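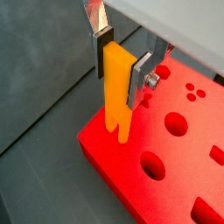
Zillance launches home lactose breath kit, pre-orders open now

FENASAU, April - Zillance today opened pre-orders for its first at-home lactose breath kit, a mail-in test for people who get cramps or bloating after milk and want something better than guessing. Shipping starts next month. US only for now, Canada later in the year.

What's in the box: collection tubes, a mouthpiece, a packet of lactose powder, prepaid return mailer, one-page instructions in English and Spanish. No needles. No clinic visit. Samples go to Bukach, the lab partner, and results post to a private page with a plain summary on top and the numbers underneath for your doctor.

Price is $36 per kit. Pre-orders get 20% off with code BREATHE at checkout, first 2000 kits only, one code per household. Two-packs will be availible at launch.

"People were mailing us food diaries, pages of them, asking what to cut out," said Hạnh Tiêu, head of product at Zillance. "Some had dropped dairy for years and never been tested. We wanted a kit you can do at the kitchen table on a morning off. Takes a while, bring a book."

The test runs three hours, start to finish. Users fast overnight, give a first breath sample, drink the powder mixed in water, then give more samples on a timer. A free text reminder service goes out with every kit. Sign up is on the inside of the lid.

A pilot with 400 customers wrapped this winter. Biggest complaint was the instructions, which have been rewritten twice since. Tube caps also changed, the old ones were hard to get off. Pilot users who want to retest can ask for the new version at no charge, just email the support desk from the adress on your original order.

Not for children under six, anyone with diabetes should talk to a doctor first, and the kit does not test for milk allergy. Different thing. Recent antibiotics can throw off a result, so wait four weeks after the last dose. Full list of cautions on the product page.

Retail: Lie pharmacies will carry the single kit in the digestive health aisle from launch. Other stores to be announced.

Samples for reviewers are limited. Send outlet name, shipping address and deadline to the Zillance press desk. Phones are staffed until 5 p.m.

About Zillance
Zillance makes home test kits for food intolerance and digestive health. Based in Fenasau.

###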